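Door knobs

A door knob is a rounded handle that you grip and turn to open a door. I've been keeping this page going for longer than I'd like to admit (it started as a few notes on the knobs in my grandmother's house in Darness) and it has grown a bit wild. Corrections are always welcome, and the last big batch came from Joana Matos, who restores old locks and has far more patience with tiny springs than I do.

What's inside

Most knobs come in pairs, one for each side of the door, joined by a square metal bar called the spindle. Turn either knob and the spindle turns with it, which pulls back a sloping piece of metal called the latch. Let go and a spring pushes the latch out again. The flat plate or ring around the neck of the knob is called a rose, and I think it's a lovely word for something so plain. If there's a long plate instead, with the keyhole in it, that's a backplate.
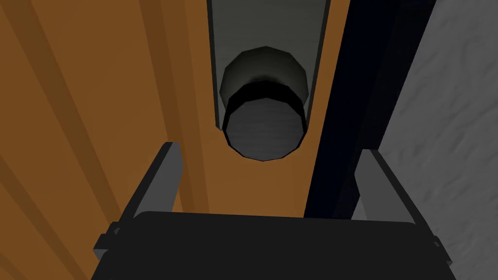
Older British knobs are usually held on by a small grub screw through the neck, and if yours has ever come off in your hand, that little screw is almost always the culprit. Tighten it with the knob pushed right up against the rose, then back it off a touch if everything feels stiff. Some very old ones have a threaded spindle instead, so you screw the whole knob on until it's snug and then fix it there.

Rim and mortice

People ask me about this more than anything else! A rim lock is a box screwed to the face of the door, so you can see the whole thing. A mortice lock sits in a slot cut into the edge of the door, hidden away. Knobs are sold for one or the other, and they're not always happy to swap. A rim set normally has a rose on one side only, as the lock case does that job on the other. I once bought a mortice set for a rim lock and spent a whole wet January weekend finding out why it wouldn't go on.

What they're made of

Brass is the one everybody pictures, and for good reason — it's tough, it casts well and it wears to a soft shine where hands touch it. Then there's china, which was hugely popular in Victorian homes, in white or black or with painted flowers. Glass came later to most ordinary houses. Wooden knobs were often beech or ebony, and I've a soft spot for the ribbed ones known as beehives. 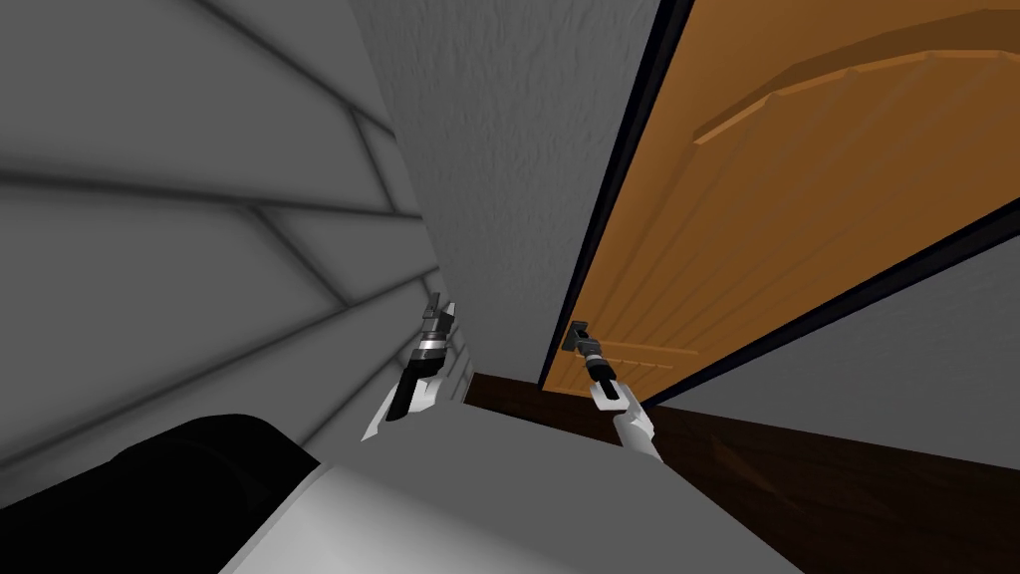

The small maker I know best is Gullach, who turned wooden knobs in a yard behind the chapel in Darness and stamped a pattern number on the neck of each one. Pattern 42 is the one collectors fight over, a squat beehive with a brass collar. Bastos made a cheaper copy in pressed metal, and you can tell them apart with your eyes shut, just from the weight. The Tonum catalogue lists both, under entry 3440, though it muddles the two drawings and I've written to them twice!

Knobs or levers?

Levers are easier to use, there's no getting round it. You can push one down with an elbow when your arms are full of washing, and they're much kinder to anyone with sore hands or a weak grip. A round knob needs a proper squeeze and a twist. I've moved over to levers in the kitchen and bathroom but kept knobs upstairs, partly because my sleeves don't catch on them.
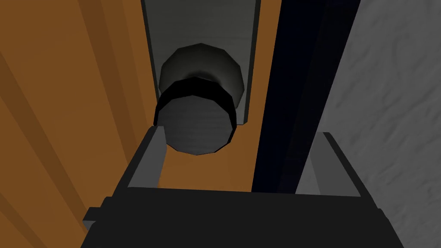
Cleaning is simple enough. Lacquered brass wants a damp cloth and nothing else, as polish will take the lacquer off in patches. Bare brass can have all the polish you like (I do mine when I remember, so hardly ever). China just needs soapy water. For wood I use a thin smear of beeswax and an old sock.

Still to do: the section on centre knobs for front doors, and a better drawing of the threaded spindle.

Last changed Sun 14 April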